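I've been reading about the old river trading companies again, and this month it was the one at Pendelport. I picked up a used history of the port in August, 669 pages with the index, and I finally got to the chapters on how the town took over the valley above it.

The short version most people get is that the merchants wanted timber and the town council went along with it. The book makes it messier. For the first 10 years the merchants were against taking any land at all. They had a good deal with the farmers at Erkden, who cut the wood and floated it down themselves, and nobody in Pendelport had to pay for roads or guards.
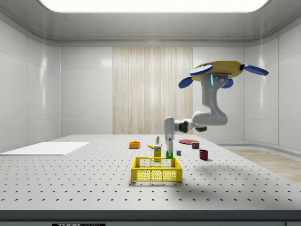
What changed was the price of rope. I had to read that part twice. The rope works bought its hemp from Ollow, further up the valley, and when Ollow started selling to a rival port the works lost most of its business in 2 seasons. The owners wrote to the council asking for a toll station on the upper river. They called it a safety measure. The letters are printed in an appendix and they mention safety a lot and hemp hardly ever.

The council said yes to one station. Six years later there were 6 of them, each with a storehouse and a few armed men, and by then the farmers at Erkden were paying to move their own logs. When they stopped paying, the council sent more men to protect the stations. Then it needed a tax to cover the men.

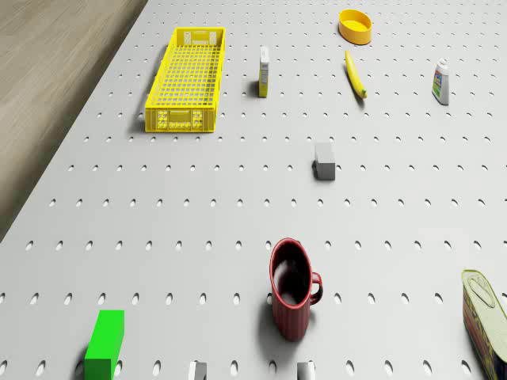 I don't think the author proves that anyone planned it this way from the start. There is a chapter that tries to, built mostly on the account books of the Kleinschmidt trading house, and I found it weak. The books show that Kleinschmidt lent the council money for the storehouses. They don't show what the firm expected to get back beyond the interest.

The part on the farmers is too short. They get a dozen pages, nearly all of it from court records, so they only appear when they are in trouble. I would have liked to know what they did with the toll receipts, for one thing. The author says a lot of them were kept in families for generations and then doesn't say where they are now.

I still have the last section to go, on how the stations were closed. I'll write that up separately when I get through it. The maps in the back are good, but the one of the upper river is folded in backward in my copy.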